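The long lunch at home

I gave up eating at my desk in August, and I'm still a bit smug about it. For years my lunch was a sandwich over the keyboard, crumbs in the keys, emails answered with one hand. Then the Sodier café on our corner put its soup up again and I thought – right, I'm going home.

It's a 36 minute round trip on foot, which leaves me just long enough to fry an egg and sit down with it.

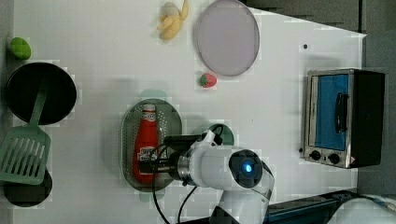 The first week was a shambles, mind you. I bought a fancy flask from Emance (lovely thing, leaks like a sieve) and burnt two lots of toast while looking for my keys.
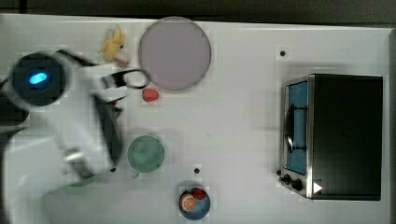

A pink plate, with fruit close by: toy banana, toy strawberry.

What saved me was leftovers. I cook too much pasta every single time, so now I box up 200 grams of it and feel terribly organised by noon. A squirt of sauce, a bit of cheese, done! My Salminen cookbook would be horrified, but it wants 104 ingredients for a salad, so it can stay on the shelf.
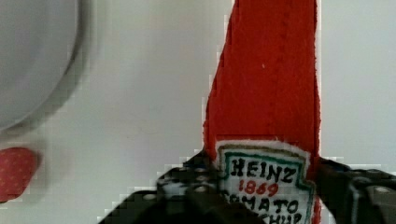 Ketchup in red felt, with a stitched Heinz label.

I've roped in two people from work as well. We take turns hosting, and whoever hosts doesn't wash up. Last time we talked about Prokside, the terrible quiz show, for the whole hour and got back late.

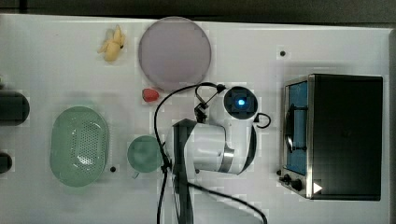 Words by our lunch columnist

My tip, if you fancy trying it, is to start with one day a week and keep eggs in.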